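Play food washing – plush pieces too?

Karla Maldonado wrote:
Hi all! We're sorting out the pretend kitchen at Clurnport and I've finally reached the soft pieces. The plastic ones are easy (soapy water, towel, done), but the ketchup has an embroidered label with a fuzzy edge and I'm scared of making it worse.
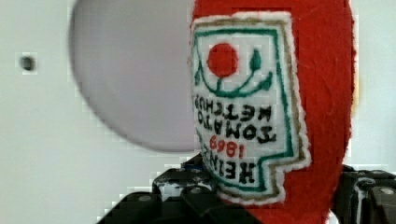

Plush Heinz ketchup, label stitching.

Would you put it in the machine? I have 40 pieces to get through, so I'd love to do it all in one go.

Dulce Manríquez replied:
Machine, cold, inside a pillowcase – I've done ours that way for years and the stitching holds up beautifully. Don't fuss over it!

Guadalupe Bermúdez replied:
I have to disagree with Dulce, sorry. Felt pills terribly. Dab it with a damp cloth and let it dry overnight. As for the rest, I keep the fruit together, so the banana, the orange slice and the strawberry all live in one bin,
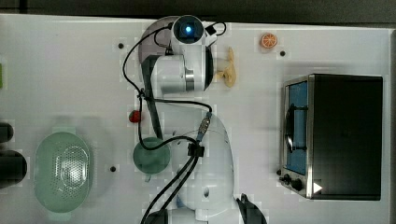
and the dishes go in another, which makes putting away so much quicker with little ones helping.

Dulce Manríquez replied:
Mine never pilled, but maybe I got lucky with the fabric :)
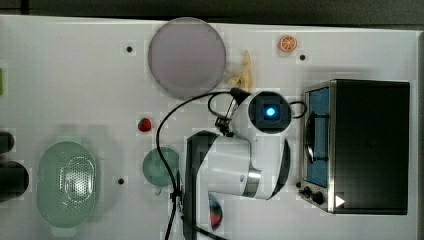

Posted by Azucena Zamudio, 12 May 2018

I'm with Guadalupe on the cloth. And please leave the colander and the plate out with the fruit, Karla! My two will play for an hour if there's something to serve on, and the toaster oven gets a turn too.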